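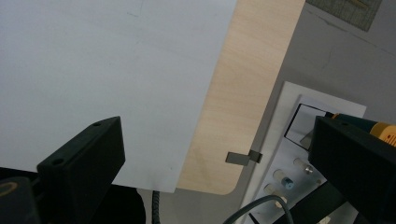
Urneck Makers Club > Workshop Board > Benches and Storage

Plywood board by the wall panel, keep it or move it?

fukska_oona
Posted April 26, 2019
I want to sort out the corner with the white wall panel before the open house in May. The plywood board is still there with the big white sheet over the left side of it. The board is fine. My problem is that it sits close to the panel, and there is a gray cable looping up in front of the connectors. I would like to move the board to the Kinnunen room and leave that wall clear.
Oona Mustonen

benchrat50
Please leave it. It is the only flat surface I can use for marking out large paper. The Kinnunen room has no good light after 4.

tridao
Agree with Oona on the cable, not on the board. Route the cable down and away from the panel and the problem is gone. Also, does anyone know if the small gray metal piece on the right side of the board is a clip or a hinge bracket? If it's a bracket I don't want to force it.
Trí Đào

benchrat50
I always took it for a clip. Never tried to take it off.

fukska_oona
Then we should find out first. Trí, can you look at it when you're in?

tridao
Yes.

glue_and_go
While you're at it, the wall has scuff marks. I have around 2 quarts of light gray left over from the Bindevgate job. Might not be an exact match.

benchrat50
Don't paint next to the connectors without masking them. The one with the blue cap and the others below it are all close together.

glue_and_go
I know how to mask.

fukska_oona
Paint can wait. I'd rather have the wall scuffed than two different grays for the open house. Board stays until Trí has checked the metal piece. The white sheet needs to come off before then, so if it's yours, roll it up and put your name on it.

benchrat50
Sheet isn't mine. I can roll it up and put it on the paper rack.

tridao
I'll bring cable ties.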